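Subject: Re: [mending-list] hemming black jeans, what thread and how much to cut

Hello all,

I answer the message about the hem, and I add something on washing at the end, as it was asked in the spring and I think it got no reply.

> I bought black denim trousers from Espinoza, they are too long by the width
> of my hand almost. The shop says to wash first and then shorten. Is it
> really needed? And can I do it on my small machine, or is the side seam too
> thick? I have broken two needles already on another pair. Also the black
> thread I have looks brown next to the cloth.

The shop is right in my opinion. I wash two times before I touch the hem, at 30 degrees, inside out, and I dry flat. A pair I shortened in April without washing became 3 cm shorter after one month, and now it is a pair for the garden. Cotton with a little stretch shrinks less than the heavy cotton, but I would wash it also.
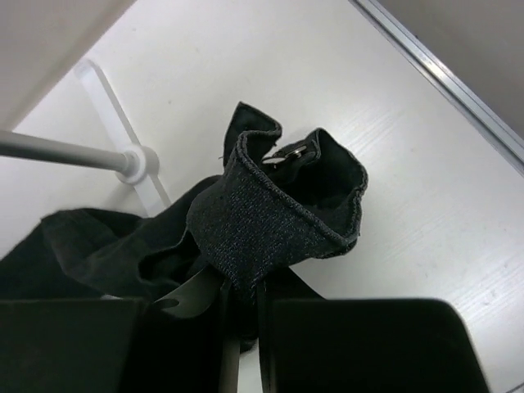 For the side seam, the machine is less important than the needle. I use a jeans needle size 100 and a longer stitch, and I turn the wheel by hand over the thick place. Before this I hit the folded seam with a small hammer, on a piece of wood, with a cloth between. My neighbors know the sound by now. If the foot tilts backward when it climbs, put a folded piece of card under the back of it. My old Tedeck cannot go over more than six layers, so at the side seam I cut away the inner part of the allowance first – only the inner part, and not too near to the fold.

About the thread. Black is difficult because each black has another color inside. Your cloth is maybe a blue black and your thread a brown black. Take the trousers to the shop and look near the window, not under the lamp. I had good luck with the Onitora polyester, the spool of 200 m, which is on the blue side. For the top stitching I put two normal threads through one needle when I don't have the thick one. The tension must be a little lower then.

How much to cut: put on the shoes you will wear, pin one leg only, walk, sit down. Then measure the inside leg of the pinned one and copy it on the other. I leave 4 cm below the final line, because my fold is double. Some people leave less and it is fine for thin cloth.
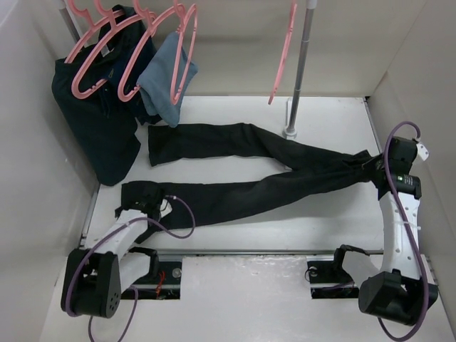
Can you keep the original hem and sew it back on? It is possible on straight legs, where the old hem has the same width as the leg at the new height, but on a tapered leg it will be too narrow and you must open the side seams.

Now the washing. Somebody asked how to keep black denim black. I use liquid soap and no powder, a short program, and never the machine full. Vinegar in the rinse I tried for up to 40 washes and I saw no difference to the pair without it, so I stopped. The dye baths from Gatidley work well for cotton, but the stitching is usually polyester and stays gray, so please expect this. You will also have a gray ring in the sink – clean it the same evening.

One question from me also. Does anyone have a source for jeans buttons with a long shank, sold in small bags? Mine come off in the wash and the short ones don't go through the waistband.

Greetings to all, and sorry for the long message.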